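Workshop notebook, March, bench 2

Finally got the maple board glued up and onto the pegboard table, and I'm pretty happy with it! It's for the Clorndale shape sets (the little blocks, the hearts and stars and so on), and I wanted a surface that lets them slide a bit without skating off every time you breathe near them. Giuliana voted for felt. I voted for wood, and I'm the one with the clamps.

Three planks, two seams. I ran a fingernail across both and could only catch the one in the middle, and even that's so slight I'm inclined to leave it alone. Took the whole thing up to 220-something... checked the packet, no, it was the last of the Jolum sheets, so 180. Need to order more. Dagný says the Arango ones clog less but I've never gotten on with them.

One coat of oil so far. I'd like a second but the grain has already come up nicely, all those wavy lines, and I don't want it going any darker. The blocks need to stand out against it, the yellow ones most of all, and a pale board under a pale yellow top is asking for trouble as it is.

Put some blocks out this afternoon, just to see how they sit. The star is my favorite (that ridged top! so nice under the thumb) but it's a pain to stand close to anything with those points. The cylinders behave themselves. Hex is fine too, and easy to square up by eye if you use the grain as a guide.
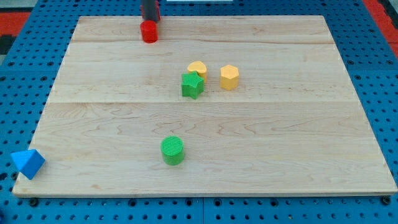 Blocks on the maple board. Red cylinder at the far end, green one near the front, heart, star and hex in between.

Heart and hex are both yellow and not the same yellow, the hex leans more orange. Dagný, is that two batches or do we have two paints going? Box label says lot 34 and I can't find another number on it.

To do: break the front edge a touch more with the block plane, ask Vimaretti what they'd charge for a second board the same size, put the oil rags outside before I go home.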